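Peat bogs slow to take up carbon again after rewetting, study finds

April has been a busy month for the bog team at the Masilela Institute, and we are very happy to share their results at last – 206 peat cores from 80 drained bogs, all read layer by layer.

The team found that it took more than eight years after rewetting for moss growth to outpace the loss of old carbon.

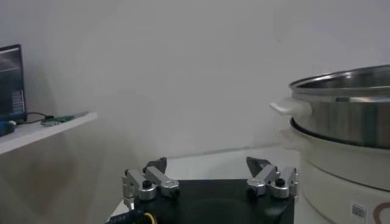

Two-fingered gripper with angled fingertip pads. Credit: Masilela Institute

"We had hoped for a quicker turnaround, but the mosses are coming back, and that makes all of us smile," said lead author Lanying Liang.

Coring at three more sites near Skanell begins in June.

Media contact: Abena Ankrah, Masilela Institute press office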